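From: Ea Nørgaard
To: housefabric list
Date: May 22, 2019
Subject: Re: Humidity readings in the kitchen vs. the rest of the flat

Graça Cunha wrote:

> I have had two loggers running since February, one on top of the
> kitchen cabinets and one in the hall. The kitchen one sits well above
> the hall one every morning, even when no one cooked the evening before.
> The extractor was serviced and pulls a sheet of paper flat against the
> grille. Before I pay for a bigger fan I would like to know whether
> the two numbers can be compared at all. Both are Leston loggers, same
> model, bought together. The export is attached, 2432 rows.
>
> Second question. The landlord's surveyor wrote "condensation, lifestyle"
> on the form without taking a single surface temperature. Is that normal?

Graça,

Thanks for attaching the raw export and not a screenshot of the chart. I went through all 2432 rows last night. My answers are in a different order from your questions, as the first one depends on something you did not mention.

1. Relative humidity is the wrong column.

Your export has temperature and relative humidity. Relative humidity tells you how close the air is to saturation at its own temperature, so two rooms at different temperatures can hold exactly the same amount of water and show very different readings. To compare rooms you need either the dew point or the vapor pressure. Both can be worked out from the two columns you already have. The Magnus formula is good enough for indoor work, and the spreadsheet Rosário Correia put in the list files a while ago does it if you paste into the first two columns. Check that your decimal separator matches or it will silently return zeros.

When I did this for your file, most of the morning gap went away. The kitchen is colder than the hall overnight. The air in it is carrying nearly the same water. What is left is a small excess in the kitchen that fades by noon.

2. The loggers need to be checked against each other.

Same model and same purchase date does not mean same reading. Capacitive sensors drift, and they drift faster near cooking vapor and cleaning products. Put both in one closed box with a saturated salt solution. Ordinary table salt with just enough water to make a wet slush is fine and should settle at 75 percent at normal room temperature. Do not let the slush touch the sensors. Leave the lid on for a full day, then read both. If they differ by more than 2 points, write down the offset for each and correct the export before you do anything else with it.

I would also swap the loggers between rooms for a week. If the excess follows the logger, it was the logger.

3. The top of the cabinets is a poor position.

Warm air collects there during the day, it is close to the ceiling, and at night it may be affected by a cold slab above. Put the sensor at chest height on an inside wall, away from the cooker, the kettle and direct sun. If you want to know about mold risk in a corner, measure the surface of that corner and compare it with the dew point of the room air. Those are two separate measurements and people mix them up all the time on this list.

Internal corners run colder than the flat wall beside them, for plain geometric reasons: there is more outside surface than inside surface, and the air in the corner moves less. Tiled corners are also where water from splashing stays longest, so a stained joint there can come from the room air, from the tap, or from both. Wipe the joint dry in the evening, tape a square of clear plastic over it with all four sides sealed, and look in the morning. Moisture on the room side of the plastic points to condensation. Moisture behind it points to the wall or the joint.

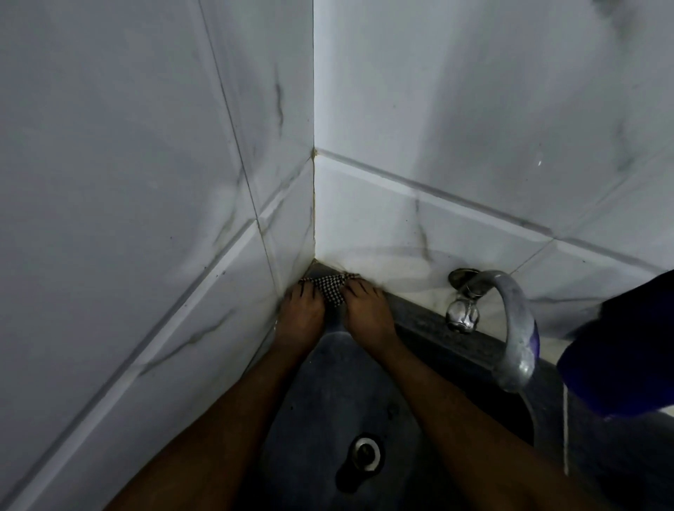

Tile corner above the basin, checked cloth pressed into the joint between the walls.

The tape test has one well-known failure. If the tape does not seal at the grout lines, room air gets behind the plastic and you will read condensation as seepage. Press a bead of removable putty into each grout line before the tape goes on. Foil tape holds better than masking tape on glazed tile. Do the test on more than one night, and note the outdoor minimum each time, or the result will not mean much.

4. Source or sink?

The part of your data I find most interesting is the slow fade before noon. Cooking gives a sharp rise and a fall that looks exponential, with a time constant set by the ventilation rate. Yours does not look like that. It looks like something giving up stored water. Textiles, bare plaster, cardboard and unsealed wood all take up water when the air is humid and release it when it drops. Beatriz Sampaio made this point in the thread on box rooms and I did not take it seriously enough at the time.

In a kitchen the usual suspects are a stack of towels, a doormat at the balcony door, paper bags, and curtains. Natural fibers store much more than synthetics. Cotton and linen can hold a surprising amount at high humidity, wool more again, polyester next to nothing. A satin finish says nothing about this by itself, because satin is a weave and it can be made from silk, cotton, acetate or polyester. Read the label.

Curtains have a second effect that I would separate from storage. A curtain that hangs close to a cold wall or window makes a pocket of still air. The surface behind it gets less heat from the room and drops a few degrees, while vapor passes through and around the fabric with little trouble. So the surface behind the curtain can reach dew point when the open wall next to it is nowhere near. A gap at the hem lets some room air in, but you would need a gap at the top as well to get a proper flow behind the fabric.

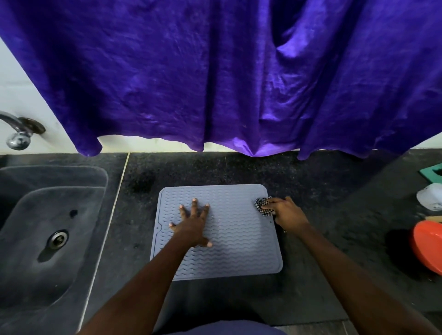

Purple curtain with the uneven hem, hanging just above the countertop. White wall shows beneath it.

To test for this you need a surface probe behind the fabric and another on exposed wall at the same height. A cheap thermocouple pair is fine. Tape the tip down with something thin, and cover it so that it reads the wall and not the air. Run it for five nights. An infrared thermometer is less useful than people think for this job: you have to move the curtain to aim it, and once you have moved the curtain you have changed what you were measuring. Glossy tile and bare metal will also reflect your own body heat back at the instrument. Put a patch of matte tape on the tile and aim at the patch.

5. The fan.

Pulling a sheet of paper flat tells you there is some suction at the grille. It does not give you a flow rate, and it does not tell you whether there is anywhere for replacement air to come from. Close the kitchen door, run the fan, and feel for a draft along the bottom of the door. If there is a strong one, the fan is short of supply air and a bigger unit will be noisier and not much more effective. Trimming the door is cheaper. Degefa make a hood with a vane meter that fits over a domestic grille, and I believe Ermelinda Paiva still lends hers to list members who pay postage both ways. I would measure before buying anything.

If you do replace the fan, look at the duct first. A long flexible duct with a sag in it collects water at the low point and costs you more flow than the difference between two fan models. My own had two sags and a crushed section behind the cabinet. Replacing it with rigid pipe took the measured flow from 19 liters per second to something I could live with, on the original fan. I would not have believed it from the drawings.

The Prernari controller that someone recommended last month switches on relative humidity only, so it has the same problem as your export. In a cold kitchen it will run through the night to remove water that is not in excess of anything. Grotex sell one that takes an outdoor probe and compares vapor pressures. It costs more, the manual is bad, and the terminal labels on the older units are swapped (see the archive), but it makes the right comparison.

6. Small water on horizontal surfaces.

People ask about this every winter, so a note for the archive. A thin film of water on a counter evaporates quickly and then it is over. Water held in ridges, under mats or in folded cloth evaporates slowly through the night, when ventilation is lowest. The quantity is small. You can put a number on it with a kitchen scale: weigh the item when you go to bed, weigh it again in the morning, and the difference is what went into the air. I have done this with a dish towel, a sponge and a pair of work gloves.

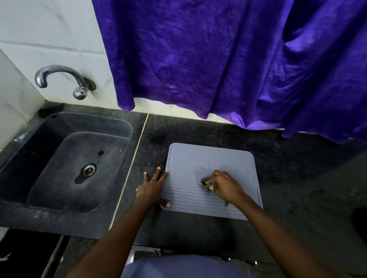
Compare the result with what you would need to raise the dew point of the room by one degree, using the room volume and the vapor pressures from section 1. For a kitchen with the door shut the answer is often less water than people expect, and this is why I do not dismiss small sources in a closed room. With the door open it spreads through the flat and you will not find it in the data at all. Please note in your log whether the door was open or shut. Your export has no column for that and I could not guess it.

7. The surveyor.

Common, yes. A finding of condensation needs at minimum the air temperature, the relative humidity and the surface temperature, all taken at the same time and place, with the outdoor conditions noted. One visit in daytime tells you little about what happens before dawn. I would write back and ask for the readings on which the finding was based, and attach your corrected export once the loggers have been checked. Keep the letter short and leave the word "lifestyle" out of it. What applies under your lease I can't say.

Order of work, if I were doing it: salt box, swap, move the kitchen logger to chest height, then plastic on the corner. The fan can wait until those are done. If you send the new export, keep the sampling interval the same so the two files can be joined. And please use the 24-hour clock -- the current file has two rows for every 12:30 and I had to sort them by hand.

Ea

--
Ea Nørgaard
housefabric list, archive and files section
Please trim quoted text when replying to this message.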